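Minutes, Rukstead perception and planning sync, July
Room 9, started 2:00 p.m., meant to end at 2:45

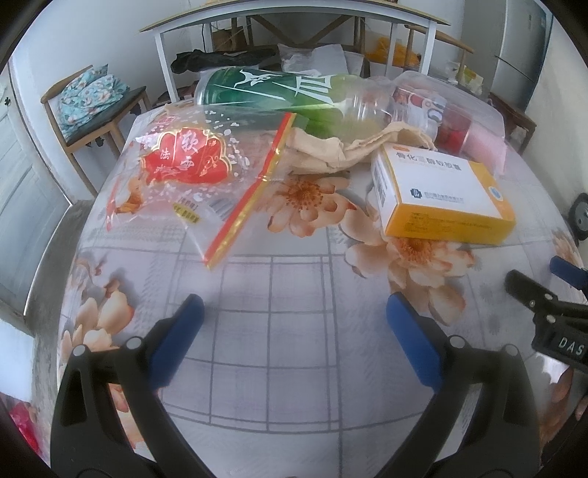

Present
Ute Brandes (chair), Ye, Cletus (remote, muted for the first item and unaware of it)

1. Segmentation on patterned tablecloths
Ye reran the model on 226 clips. It still proposes grasps on the printed flowers. Confidence on the orange petals beats confidence on the medicine box, which is at least a real object. Cletus suggested plain tablecloths. Ute reminded him that customers own tables too.
Agreed: add a depth check before any grasp proposal leaves the perception node. Ye to do.

2. Transparent things
Clear food bags and lidded plastic containers come back from depth as holes, or as table. The planner then routes straight through them with great composure. Ye has a patch that fills holes from the color mask. It adds up to 9 ms per frame. Cletus thinks that is too slow, and was asked for a number he would like better. He will get back to us.

3. Ticket 1832, planner timeout
Still open. Closed twice since the last meeting – both times by the same person, who is present and taking these minutes.
The cause is the collision checker reloading its mesh on every replan. Fix is in branch 3026, waiting on review.
Action: Cletus to review before he opens any more branches.

4. Labeling tool
Utesside crashes when a label contains Chinese characters, which covers much of the grocery set. Ute wishes it noted that she did not name the tool. Encoding fix goes in with the next build.

5. Any other business
Cletus asked if we could rename Utesside. Carried over again.

Closed 3:20 p.m.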